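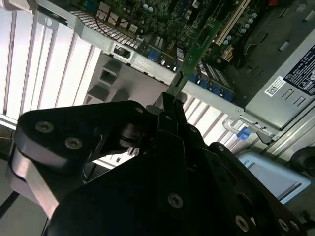

Kiprono Lukumay

Hi again, and thank you for being so patient with me on this one! I went back through the export from Flarier last night (with a large mug of tea), and it stops at row 2,005 every time, though your customer list has 3,860. The culprit seems to be a stray quote mark in the address field on that row. Could you delete it, save, and run the export again? I'll keep the ticket open until I hear from you, Kanini.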